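Writing Down the Grip

Handheld grippers let an operator record cloth handling without a full arm on the bench. The hardware is simple. The rules for using it are less settled, and Nimley's working procedure, now in its third revision, tries to fix them.

Version three runs to 38 clauses. Clause 11 covers mesh and other open weaves: both grippers close on the same hem before either one lifts, and tension is held level across the span. A take is rejected if one side leads.

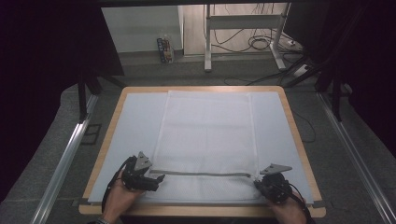 Cable routing has its own section. Leads must leave the wrist on the outer side and stay clear of the operator's feet. Hiwot Yilma, who edited the text, wanted a fixed floor layout as well. Gerrit Visser at Diltside objected that few sites could meet it, and the clause was made advisory.

Of 2297 takes audited in August, 1448 met every mandatory clause. Most failures were logged under uneven lift. Revision four will set a tolerance for it in millimeters.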